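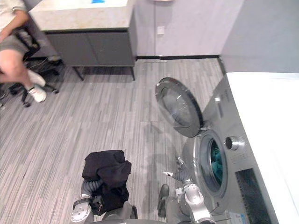 Robots and Everyday Work, Lecture 4: Laundry
Lecturer: Győző Bozsik

In the last lecture we looked at the shop floor, where parts arrive in the same position each time. Today we go to the home. The question is simple to ask: can a machine do the washing yet?

1. Why cloth is difficult

A metal part keeps its shape when you pick it up. A shirt does not. One sleeve may hide under another, and the robot must guess where the cloth ends. In planning we speak of "state", and for a crumpled garment the state is very large.

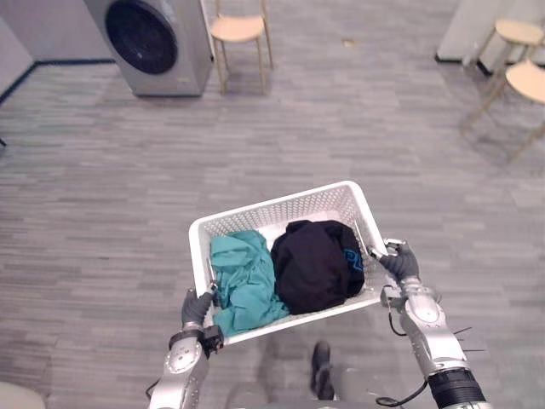
Carrying is a separate problem from grasping. With two hands on one basket, the arms form a closed chain - if one moves too far, the other is pulled. Please read the Nasdale notes on this before the exercise.

2. What we measure

In the exercise each group plans 12 trials. Write down for each one:

- the garment and its fabric
- whether a human helped, even for a moment 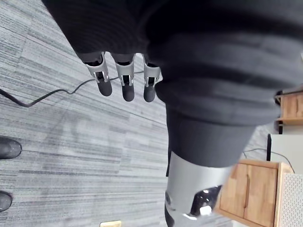 - the time from first touch to release
- the reason for stopping

A trial with help is counted apart. Many published results mix the two kinds, so read the tables slowly.
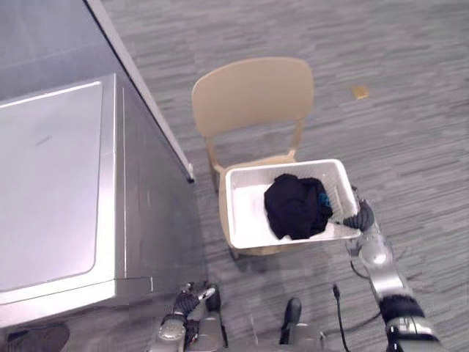

Can a robot do a full load of laundry alone today?
Under good conditions, some systems can finish parts of it. The whole chain, from sorting to folding, in a home the robot has not met before, is still an open problem.

Homework is due in the first week of December.

Related items
Lecture 3: Picking parts at Wekine
Lecture 5: Dishes and glass
Reading list: Farina kitchen study
Rerusville lab visit, sign-up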